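Bring Back the Button

Tiruwork Gebremichael
Jan 19, 2023
5 min read
41 comments

My mother's stove had four knobs on the front, one for each burner, and a fifth for the oven. She could set all of them while looking out the window at whoever was coming up the driveway. I have a newer stove. It has a flat glass panel, and to turn the front burner down I have to bend over, find the right symbol, press it, wait for the beep, and then press a minus sign until the number changes. If there is water on the glass, it does nothing. If there is a dish towel on the glass, it sometimes does several things.

I bought the stove myself, so I can't blame anyone for it. But I have come to think that the move from buttons and knobs to smooth panels was a mistake, and that we accepted it without much of an argument.

I should say where I'm coming from. I worked for years at the front desk of a medical office in Willham, and part of my job was helping people use things. The check-in screen, the card reader, the elevator after it was redone, the vending machine in the hall. When I started, almost none of these needed explaining. By the time I left, I was out from behind the desk most of the morning.

The elevator is the one I remember best. The old one had round buttons that stuck out from the wall and moved when you pushed them. The new one had a black sheet of glass with numbers that lit up. A man who had been coming in for years, and who had very little sight left, had always found the third floor by running his hand up the row. After the change he had to wait in the lobby for someone else to get on. He was polite about it. I wrote to the building company, and they sent back a letter saying the new panel was easier to clean.

It probably was easier to clean. That is a real advantage in a medical building and I don't dismiss it. A flat panel also has fewer parts, and it can be changed later without drilling holes. If a company sells the same machine in 20 countries, it can change the words on the screen and leave the rest alone. These are good reasons. They are mostly good reasons for the people who make and maintain the thing, though, and the person standing in front of it gets very little out of them.

A button does a few jobs at once. It stays in one place, so your hand learns where it is. It has an edge, so you can find it without looking. It moves, so you know you pressed it. A picture of a button on a screen does only one of these, and only until the next update, when somebody moves it to a different corner.

Cars are the worst case. My sister-in-law in Flatorton has one where the heat, the fan and the rear defroster are all inside a screen. She is a careful driver. On a cold morning she has to take her eyes off the road to find a menu, choose a page on the menu, and touch a spot the size of a postage stamp while the car is going over bumps. If she did that with a phone, she could get a ticket. Since it came with the car, it's called a feature.

The car I drive was built in 2000. The fan control is a knob with a worn white line on it. The radio has buttons for the stations, and I can tell which is which by counting over from the left with my thumb. The rest of the car is not in good shape. The back window on the passenger side has to be helped up by hand, and there is a noise I've been told not to worry about. But I have never once had to think about how to turn on the heat.

People tell me this is just age, and that younger people have no trouble. I don't think that's right. My nephew is quick with every kind of screen, and he still complains that he can't skip a song with gloves on. My neighbor's daughter, who is in high school, bought a used music player with a click wheel because she wanted something she could work inside her coat pocket. Young people put up with bad controls more easily than I do. That doesn't make the controls good.

There is another complaint, which is that buttons wear out. They do. The start button on the washing machine at the laundromat on Hamann Street has been replaced at least once that I know of, and the new one doesn't match. But it was replaced. Someone came with a screwdriver and a part and the machine was running again by the afternoon. When the glass panel on my stove went out in April, the repairman told me the panel was one piece and the price of it was close to half the price of the stove. I cooked on 3 burners until summer.

Color and size matter too, more than designers seem to think. If one button is bigger than the others, people know it's the important one. If it's yellow and the others aren't, you can tell someone over the phone to press the yellow one, and that is the end of the conversation. I spent a good part of my working life trying to describe gray icons to people over the phone. "The one that looks like a little house, but not the first little house."
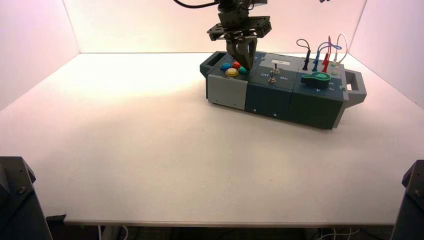
Blue, red, green and a larger yellow: four push buttons that are easy to tell apart.

I'm not asking for everything to go back. A map on a screen is better than a row of buttons could ever be. So is a list of names, or anything where the choices change from one minute to the next. Screens are good at showing things that change. My objection is to using them for things that never do. The oven will always need to be turned on and off. A car will always need a way to clear the windshield. An elevator in a five-story building will go to five floors for as long as the building stands.

For those, I think the rule should be simple. If you might need it in a hurry, or in the dark, or with wet hands, it should be a thing you can feel. I would like to see that written into the standards for cars first, then elevators, then stoves. I'd also like stores to leave the appliances plugged in so we could try them – I had no idea what I was buying, because the floor model had a sticker over the glass.

Meanwhile there are still some decent choices if you look. The cheaper models are often the better ones, since glass panels get sold as an upgrade. When my stove goes, I plan to buy the plainest one they have, with knobs on the front, and I'll pay extra for it if I have to.

Shared 5 times

Related
The Case for Paper Schedules at the Drindilport Bus Station
Why I Still Keep a Wall Clock
Self-Checkout and the Missing Cashier
What We Lost When the Phone Book Stopped Coming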